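5.2 The Open Day as an Unplanned Field Test
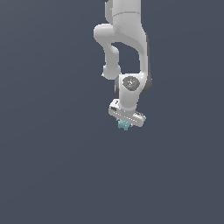 Figure 4. Simulated arm holding the teal part against a plain background.

The grasp planner described in Section 3 was developed almost entirely in simulation, where parts hang in blue-gray space and no one leans on the table. The simulated gripper holds its teal part beneath the hand (Figure 4) with a calm that the rest of this section does not share. We had meant to leave the comparison with real hardware for a later paper. The Festano open day, held in December at the Pornholm site, moved the schedule up.

The invitation asked for "something that moves." We supplied the Arater cell, with the planner running the same weights used for the simulated trials in Table 2, and a tray of printed parts. Visitors could put any part anywhere inside a taped rectangle and press a green button. The tape was understood by most of the adults.

Over the afternoon the cell logged 80 attempts, of which 44 ended with the part in the bin. This is well below the simulated rate, and we do not wish to blame the public for all of it. Two problems were ours. The depth sensor had been calibrated under the lab's old ceiling lights, and the demonstration hall had large windows and, until three o'clock, a good deal of sun. The table was also slightly lower than the one in our model, so the planner spent its first hour closing the fingers with great confidence just above the part. Visitors found this charming. One group applauded a miss.

The remaining failures are more interesting. In simulation, start poses are drawn from a uniform distribution. Visitors do not draw from a uniform distribution. They stand parts on end, lean them against each other, and push them into the corner of the rectangle to see what will happen. A boy of perhaps seven found a pose, with the part wedged under the lip of the tray, that does not occur once in our 1856 training scenes. He then found it again, and brought his sister. We have since added it to the training set, where it is labeled "corner-lip" in the configuration files and something less formal in conversation.

Majdi Karaki, who ran the cell that day, kept a written log of placements on the back of the visitor program. It proved more useful than the automatic log, which had recorded every failure under the single code "other." The Bùi scene generator now samples leaning and stacked poses from his notes. Results with the revised generator are given in Section 5.3, measured in the lab with the blinds down.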